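Travel and Tourism: A First Course > Part Two: The Traveler > Chapter 9

Last updated: July

CHAPTER 9
The Day Tour and Its Discontents

A traveler who buys a day tour is buying a morning, a lunch and an afternoon, usually in that order. What gets printed on the brochure is a list of sights. What the traveler remembers, when asked a year later, is quite often the lunch. Much of this chapter deals with the gap between those two facts, and with the people who make a living inside it.

The day tour is the oldest product in the trade and the least studied. Cruises have their own journals. Resorts have their own conferences, held at resorts. The day tour has a minibus, a driver who knows where the clean restrooms are, and a paper sign with the guest's name spelled nearly right. It still brings more visitors to more places than any other paid form of sightseeing covered in this book, and it deserves a closer look than it tends to get through the window of the bus.

We will use one route throughout the chapter. It runs from the lake town of Umetti up to the old monastery village of Kirkitz, stops at the viewpoint above the gorge, and comes back down by the lower road. Every hotel desk in Umetti sells it. Most of them sell the same bus. Readers who skipped Chapter 8 will want to go back for the section on shared inventory, where this is explained with more patience.

9.1 The problem of the pickup

The tour is advertised as starting at 9. This is true in the sense that something starts at 9. At that hour the bus leaves its garage and begins collecting guests from their hotels, and the first person aboard will see a good deal of Umetti, including several parts that Umetti would not have chosen. The last person aboard walks out with wet hair and a pastry and gets the seat by the door.

Planners call this stretch of the day dead time. Guests have other names for it. The trouble is that it comes first, before the guide has had any chance to be charming, and it sets the mood for the climb. Petridis Excursions, the larger of the two companies on the route, handles it by having the guide talk from the first hotel onward, so that a guest who boards early hears the history of the lake again at every stop. The smaller company, Urklow, plays the radio. Complaints run about even.

A meeting point in the main square would fix most of this. Both companies have tried it. Guests liked the idea very much and then stood in the wrong square.

9.2 The view, and when it is there

Kirkitz sits on a shoulder of the mountain, and the valley below it is clear early and full of cloud by lunch. Everyone in the village knows this. The bakers know it, the goats seem to know it, and the brochure shows the valley at dawn with not a scrap of mist in it. The bus gets there close to noon.

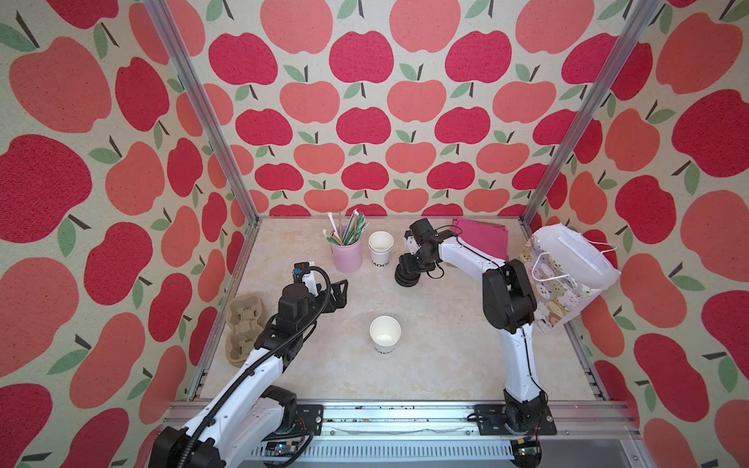 So the guide has a choice to make on the way up. One approach is to say nothing and hope. Another is to mention the cloud early and often, in a cheerful voice, until the guests come to think of it as one of the sights. Experienced guides favor the second. They speak of the mist as moody. They point to where the peaks would be. A good one can hold a group at the railing for 20 minutes in front of a solid white wall and send them back to the bus content, and there is no use pretending this is a minor skill.

The student should notice what is being sold here. A guest who wanted only the view could get up in the dark, take the public bus, and have the valley to himself along with a cup of tea. Few do. The tour guest has paid to have somebody else do the worrying, and the weather is part of the worrying. We return to this in Section 9.6, under the heading of transferred blame.

9.3 Lunch

Lunch on the Kirkitz route is described as traditional. It is served in a hall behind the monastery gate that seats both companies at once, which makes for a lively soup course. The dish is a barley stew that people in the village eat in winter and that visitors eat in July, in fleece jackets they bought next door.

It is easy to be snooty about this, and the author has been. But the stew is hot, the benches are out of the wind, and strangers who ignored each other for the whole drive begin to talk. Guides report that questions roughly double on the way down. The shy couple at the back asks about the church. Somebody passes around a bag of nuts. For a stop that every planner would love to shorten, it does a great deal of work.

Before reading on

Keep these 3 questions in mind as you go through the rest of the chapter. You will meet them again in the workbook.

Who decides how long a stop lasts, and who believes they decide?

If the Kirkitz bus left Umetti 2 hours earlier, who would gain by it, and who would simply be tired?

Think of a tour you took yourself. Write down what you remember of it before you look up what it promised. Keep the list, since Section 9.4 begins with it.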